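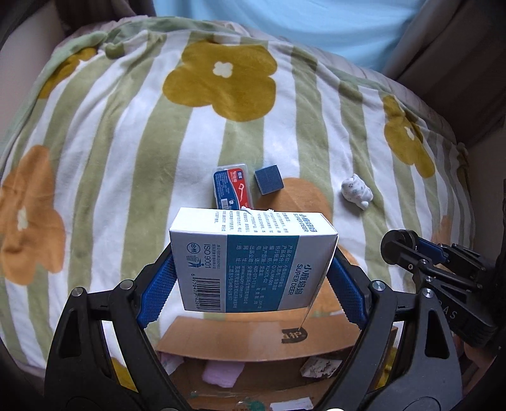

Page 142

Chapter 7
Packages and Labels

In this chapter
7.1 Layers of packaging
7.2 What a label has to carry
7.3 Choosing a material
7.4 The cost of a package
7.5 After the package is opened

Terms to know: primary package, secondary package, shipping case, panel, blank, headspace, lot code, shelf life, tare weight

Most goods spend more time in a package than they do in use. A bag of rice may sit in a warehouse for three months, on a store shelf for two weeks, and in a kitchen cabinet for most of a year. Through all of that the package keeps out moisture and insects, holds the contents together, and tells each person who handles it what is inside. Chapter 6 followed goods from the factory to the store. In this chapter we look at what they travel in.

Packages are usually described in layers. The primary package touches the product: the tube around toothpaste, the can around soup. The secondary package holds one or more primary packages and is often what the shopper sees first. A folding carton is the most common kind. The third layer is the shipping case, which protects the cartons on the truck and is normally cut open before the goods go on the shelf. Some products need all three layers and some need only one. A watermelon is sold with a sticker.

A small carton has six panels, and on many products most of them are printed. The brand name goes where it will face the shopper, and is often repeated on a second panel so that the carton can be shelved either way. The product name, dates, a telephone number and a website are set in smaller type. A barcode needs a flat area with blank space on both sides of it, and for this reason it is often given an end panel to itself. Packages may also carry marks that refer to a standard or an inspection. Section 7.2 explains how to read these and which details depend on the country of sale.

Consider a company we will return to several times. Yazdani Foods, in the town of Stollness, sells dried soup mix. In its first year it filled plain paper bags by hand and closed them with a printed sticker. The bags were cheap, but they tore in transit and let in damp air, and a store in Skeritz sent back 200 of them in January. The company then moved to a lined pouch inside a folding carton. The carton maker, Womus, would not print fewer than 2,000 at a time, so the recipe and the wording on the label had to be settled before the order went in. When the salt content changed that spring, 1,285 cartons were still in storage. They could not be used.

The story brings up a point that runs through the chapter – a package is ordered well before it is filled. Changes to the contents, the weight or the law can leave a business with stock it has paid for and has to throw away. Larger firms deal with this by printing the parts that change, such as dates and lot codes, at the time of filling. Smaller firms may use a plain carton with a separate label. You will compare the two methods in Section 7.4, using a run of 1,000 units.

Packaging also has to be disposed of. Plain cardboard is widely recycled, but a carton with a plastic window or a foil lining may be refused by the local plant. Section 7.5 covers sorting and reuse, along with refill programs.

Before you read

1. Find three packages at home, one of them for something that is not food. Write down how many layers each one has.
2. On each package, look for a date. Is it printed with the rest of the label, or was it stamped on later? How can you tell?
3. Which package was hardest to open? Keep your notes – you will need them for the activity on page 151.

7.1 Layers of packaging

We begin with the primary package, the layer with the most direct effect on how long a product lasts. Air, light and water vapor all shorten shelf life, though they do not affect every product in the same way. Crackers go soft when they take in moisture from the air. Bread left unwrapped does the opposite and dries out.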